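Brusix Opens Registration for Winter Darkroom and Film Photography Courses in Bellport

Evening classes begin in February and cover loading, developing and printing black-and-white film

BELLPORT, Sunday, November 23, 2025 - Brusix, the photography school on Michalski Street, has opened registration for its winter term of film and darkroom courses. Classes start in the first full week of February and are open to adults with or without earlier experience.

The term has two courses. Film Basics is for people who have never shot a roll of film or who last did so many years ago. Students learn to load a 35mm camera, set exposure with a hand-held meter, and develop their own negatives. Printing in Black and White is for those who already have negatives they want to print. It covers contact sheets, test strips, paper grades, dodging and burning, and spotting the finished print.

Each course runs one evening a week. Enrollment is limited to 14 students per course, the number of enlargers in the school's darkroom. Film Basics students use the same darkroom in their final weeks, when they make a first set of prints from their own rolls.

"Most people who call us have a camera that belonged to a parent or a grandparent," said Siobhán Costello, director of Brusix. "They want to know if it works and what to do with it. We go over that on the first night, before anyone buys film."

Students who do not own a film camera can borrow one for the length of the course. The loan cameras are all manual-focus models with a standard 50mm lens. A refundable deposit is due at the first class.

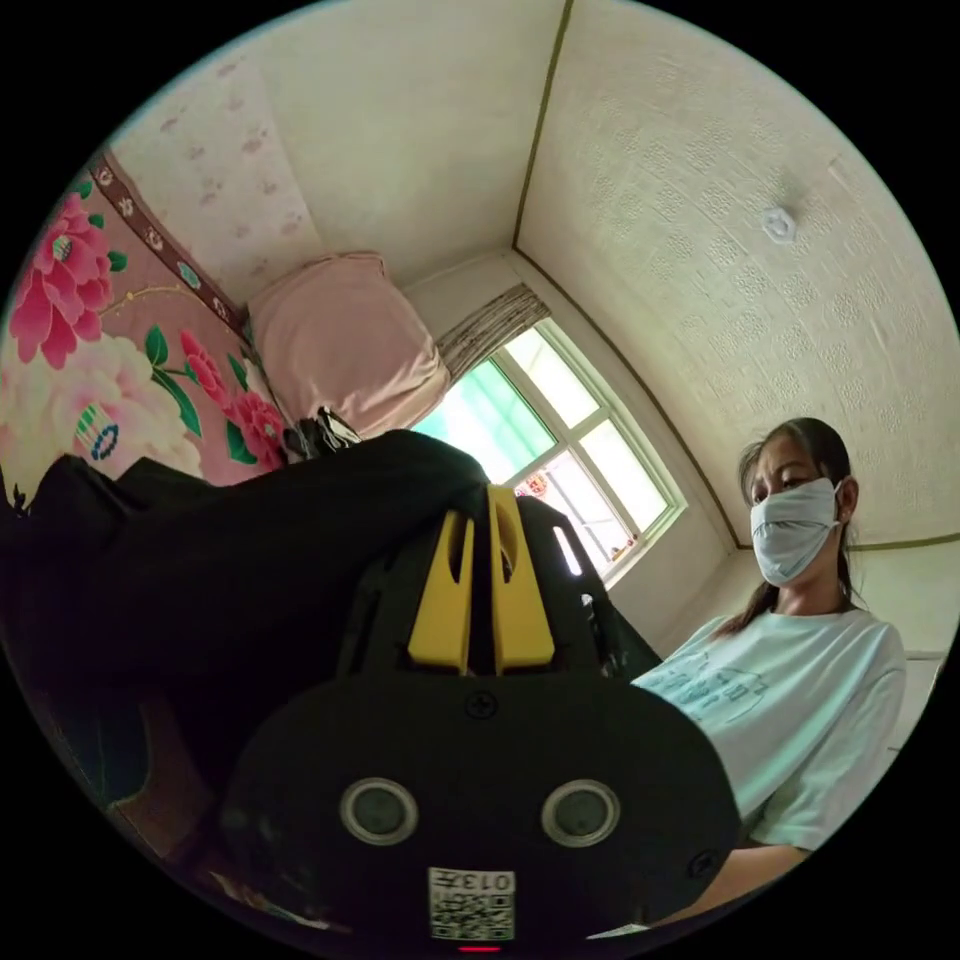 By Karim Aoun, Brusix Press Office

Film Basics will be taught by Ye-seo Ma, who has run the school's summer workshops and prints her own landscape work in the Brusix darkroom. Printing in Black and White will be taught by Pascal Schwerdtfeger. He worked for many years as a printer at the Erkesov lab, handling exhibition orders and archive reprints, and joined the school last winter.

Schwerdtfeger said the printing course will spend more time on contact sheets than it did last term.

"People want to go straight to the big print," he said. "If you read the contact sheet carefully first, you use less paper and you pick a better negative. Last term we gave it one evening and it was too short, so now it gets two."

The school has made several changes to the darkroom ahead of the new term. The wet side has a longer sink, and the print washer has been moved next to it so that trays no longer have to be carried across the room. The safelights have been replaced and tested with the papers used in class. Film drying has moved to a separate cabinet in the hallway.

Registered students may also use the darkroom outside class hours. Open sessions are held on Saturday afternoons during the term, with a staff member on hand. Chemicals are included. Students bring their own paper, or buy it by the sheet at the front desk.

The term will close with a show of student prints in the front room at Brusix. Every student in either course may hang up to two prints, matted to a standard size. Bo-ram Seok, who manages the school's exhibitions, will hold a short session on matting in the final week. The school supplies the mat board and cutters. Frames are on loan and stay with the school after the show comes down.

Tuition is $600 per course. The fee covers instruction, developing chemicals and access to the open sessions. Film, paper and the camera deposit are separate. Students who sign up for both courses do not pay the camera deposit. Full refunds are given for cancellations made at least 17 days before the first class. After that date, the fee can be moved to a later term but cannot be refunded.

Registration is taken in person at the front desk or by phone during office hours. Places are filled in the order in which forms are received, and a waiting list will be kept for each course once it is full. The school asks applicants to mention any allergy to photographic chemicals on the form. Gloves and tongs are provided for all tray work.

The darkroom is on the ground floor and has a step-free entrance from the parking lot behind the building. Two of the enlargers are set on lower benches for seated use and can be reserved at registration.

About Brusix

Brusix is a photography school in Bellport offering evening and weekend classes in film, digital and alternative processes. It also rents darkroom time to former students and holds regular shows of local work.

Press contact:
Karim Aoun
Press Office, Brusix
Michalski Street, Bellport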